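Binari Puts Robot Picking to the Junk Drawer Test, and Advises Buyers to Wait
Ikville trial of mixed-item picking ends with no purchase recommendation

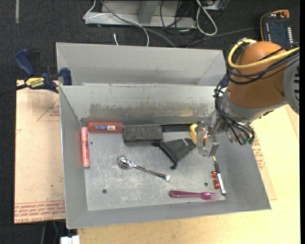 WHAT WAS TRIED

IKVILLE, November. Binari, which advises repair shops, thrift stores and care homes on equipment purchases, today released the findings of its fall trial of robot picking. The firm does not recommend that any of its member businesses buy or lease a robot arm for sorting small household goods in the coming year.

The job was a plain one. An arm had to reach into a metal bin of mixed items, take hold of one, lift it clear and set it down on the other side of a divider. A spoon, a plastic fork, a highlighter, a marker and a sponge block are the sort of thing that ends up in any kitchen drawer or shop counter tray. Most adults could clear such a bin while talking on the phone.

Over 23 sessions at the Ikville test room, the arm emptied the bin without help in 7. In 6 others it stopped and waited for a person to step in. The rest ended with at least one item still on the bin floor when time was called.

WHERE IT WENT WRONG

Flat items caused the most trouble. A spoon lying on bare metal gives the fingers very little to close on, and the arm often pushed it along the floor before getting a grip. Crumpled fabric was worse. A cloth that had been picked up cleanly in one session was missed several times in the next because it had been dropped in a different shape.

Items leaning on the divider were also slow. The arm approached them with care, backed off and tried again from another side. Binari has no complaint about the care, but a shop paying for the hour will notice it.

Boxy items went better. Sponge blocks and hard cases were lifted on the first attempt in most sessions, and Binari is happy to say so. Vendors are happy to say so too, and buyers should look closely at which objects turn up in a sales video.

THE SALES PITCH

Binari began the trial after its members received brochures promising hands-free tidying, sorting and table clearing. Five of those brochures were reviewed for the report. None gave a figure for how often a person had to step in, and none put a price on the floor space, cabling and setup that a full-size arm needs. The word "soon" appeared in all of them.

"We were ready to be impressed, and for a few minutes at a time we were," the firm said in its report. "Then somebody had to walk over and move the spoon."

A second round is planned at the Grarnstead depot of Lanz, a secondhand housewares dealer that sorts mixed donations by hand. Lanz staff will choose the items and load the bins, and the vendors will not be told what is in them ahead of time. Lanz has made no commitment to buy and will keep its present sorting crew through the test.

ADVICE TO MEMBERS

Members who are approached by a vendor should ask to see a full, uncut session with their own goods, including anything soft, thin or shiny. They should ask who resets the machine when it stops, and whether that person's wages are in the quote. Members who have already signed a letter of interest may send it to Binari for review at no charge.

The full report, with session notes, is available to members on request from the Ikville office. Visits to the test room can be arranged in the mornings.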